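Trukidholm Records is looking for two weekend reviewers

If you're the kind of person who plays a new single four times on the bus and then gets off still arguing with yourself about the bridge, please keep reading, because we would love to hear from you.

Trukidholm started as a page of notes about albums that Delphine Ridgeway and her brother Gus couldn't stop talking about at dinner. It has grown a good deal since then. We cover new pop from all over – Korean and Japanese releases, Ethiopian pop, Latin dance, and whatever synth-heavy thing Kenji Begay has fallen in love with this month – and last year we published 351 reviews. Releases keep coming faster than we can write about them, and the weekend pile is the tallest of all. So we're adding two people to look after it.

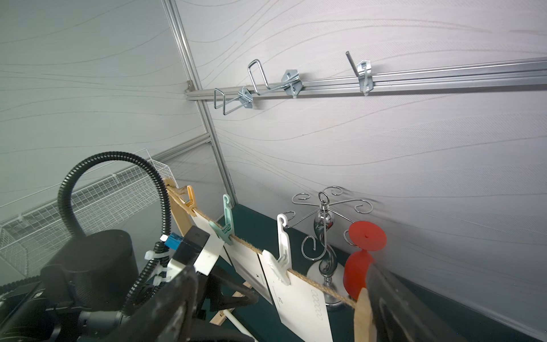 What you'd be doing

You would write two short reviews each weekend, one of a single and one of whatever you like, old or new. A single review runs to a few paragraphs. We care most about how the song sounds and what it does to you, so tell us about the bass line, the key change, the chorus that shows up ten seconds too late. Chart positions and fan wars we can get elsewhere!

You'd also join our Monday email thread, where Tsegereda Hailu (she edits every review on the site and is very kind with a red pen) shares the week's release list and everyone calls dibs. It gets lively. You don't have to agree with anybody, and a low score is as welcome as a high one if you can say why.

Who we're hoping to meet

You don't need a music degree or any published work. Several of us came to this from office jobs and still have them. We do ask that you listen widely, meet a deadline without being chased, and write plain English that a reader's mom could follow. Reading Korean, Japanese, Spanish or Amharic would be a real help, though it isn't required.

You can live anywhere with a decent internet connection. The work takes most people a Saturday morning and a bit of Sunday. 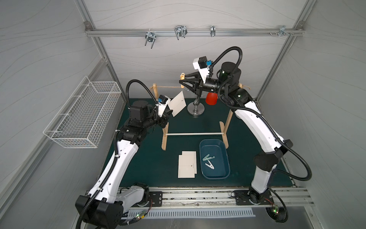

Pay and terms

The position pays $670 a month, sent on the last working day. You'll be a freelancer, so please plan for your own taxes. We start with a trial through the end of May, and after that we sit down together on a call and see how everyone feels about going on. You keep the right to republish your reviews on your own site once they've been up with us for a month.

How to apply

Send us an email with the subject line "Weekend reviewer" and put these in it:

A few lines about yourself and what you've been playing lately.
One review of a song that came out in the past year, 300 words or so, written fresh for us.
The name of one well-loved song you can't stand, with a sentence or two in your own defense.

Please paste everything into the body of the email, as attachments have a way of getting lost on our end. Eustaquio Rosales opens all the applications and will write back to every one, even if it takes him a little while. Questions before you apply can go to him too, through the contact page.

Posted January 7, 2024, by Delphine Ridgeway. Applications stay open until both spots are filled.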